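About Hokberg Stone Care

Hokberg Stone Care cleans, repairs and reseals natural stone surfaces in homes, hotels and small restaurants. The company started in Mundow as a floor polishing business and moved into countertops and tabletops when most of its repeat calls turned out to be for kitchens. The workshop and office are at 1114 Major Street, with slab storage next door at 1203.

We work on marble, limestone, travertine and granite. Engineered quartz is accepted for chip repair only. Tabletops up to 100 pounds can be brought to the workshop; heavier pieces are serviced on site.

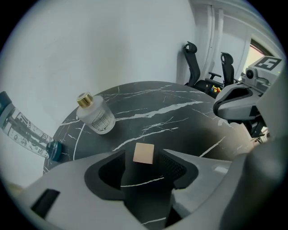 Round tabletop in black marble with white and gray veining.

Etching is the most common fault we see on polished marble. Acid from citrus, wine or vinegar reacts with the calcium carbonate and leaves a dull mark that sealer does not prevent. Light etching is removed with polishing powder. Deeper marks are honed through a series of diamond pads and brought back up to the original finish.

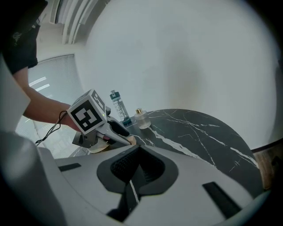 Dark stone needs a finer final grit than light stone, as swirl marks show more clearly under side lighting. Edges are done by hand. Open veins and pits are filled with tinted resin before the last two pads.

Sealing is done with Kilosell, a solvent-based penetrating sealer. Treated surfaces should be kept dry for 16 hours. We do not apply topical coatings to food surfaces.

Estimates are written and itemized by surface. The workshop closes for equipment service in November.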